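Bench rules before clever arms: a chat with the Clurnodum safety lead

6 Jun 2024

Quick one this, typed up on the train from a notebook that got rained on. I'd gone to Clurnodum to talk about the house rules they've written for their two-arm benches. They run to 23 rules on four sides of paper. The safety lead, who asked not to be named, wanted it shorter.

"It started at 101," she said. "Every time somebody had a fright they added a line. You can't hold 101 things in your head at eight in the morning. So people held none."

How did they cut it? Slowly. Anything that hadn't been looked up in a year went. Anything that was really training went to the training folder. Whatever was left had to be something you could check by looking, standing at the bench, without opening a laptop.

"If I can't see whether you've done it, it isn't a rule, it's a wish."

First on the sheet is reach. Each arm has a limit set in software, and the person on shift moves it out to that limit at low speed before any work starts. Both arms, one at a time, then together. It takes ten minutes and everyone moans about it. She's heard every argument for skipping it and has a short answer, which I won't print.

Second is hands. No hands between the grippers while the arms are live, not even to nudge something back into place. Stop, reach, step back, restart. I asked if people stick to that. A pause. "Mostly. The nudge is the hard one. It's such a small thing, you've done it before you've thought." They log nudges now, no blame attached, and the log gets read out in the monthly meeting.

Then the dull stuff. Cables. She's very keen on cables. Anything with a lead goes to the back of the table, against the wall, and stays outside the space the arms sweep through. The same line covers things that heat up, which must be unplugged at the socket before an arm is switched on. Switched off at the handle doesnt count.

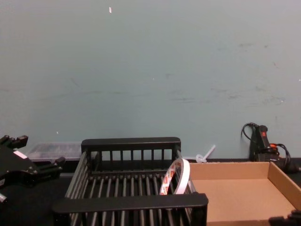 Skesard, reading an early draft of these notes, wrote back that the cable rule was fine but far too gentle, and that in their own shop nothing with a plug is allowed on the table at all, whoever asks. I put this to her afterwards by phone. She didn't disagree. Their benches get used for mixed work, fixing and sorting and packing in one afternoon, and a flat ban lasted a week before people began working round it. "A rule they dodge is worse than a softer one they keep. Ask me again in July."

July being the review. Twice a year the sheet is opened up and anyone can ask for a change, but there's a catch: to add a rule you have to take one out. That was borrowed from Stevitach, where she worked before, and she thinks it is the only reason the number has stayed put.

On standards. Did she start from the published ones? Yes, and she still sends new starters to read them, but she finds they tell you what to think about and leave the bench to you. Fair enough, she says, they can't know your bench. The mistake is to copy the wording on to a poster and call it done. The Tovar site did that (her words) and had a lovely poster.

Some bits I didn't get to the bottom of. Who has the say when the person on shift and the person who wrote the program disagree? The sheet says shift. She says shift. Two others I spoke to in the corridor weren't so sure, one of them quite loudly. Also noise: there's a rule about headphones (none, either ear) that has clearly got a history, and I ran out of time to ask.

What would she tell a small workshop getting its first pair of arms? Write ten rules. Put them where you stand, not where the boss walks past. Use the stop button every morning so that pressing it feels ordinary.

"People are shy of it," she said. "They think pressing stop means they've broken somthing. I want it pressed all day long."

Will add a note on the review if they let me sit in.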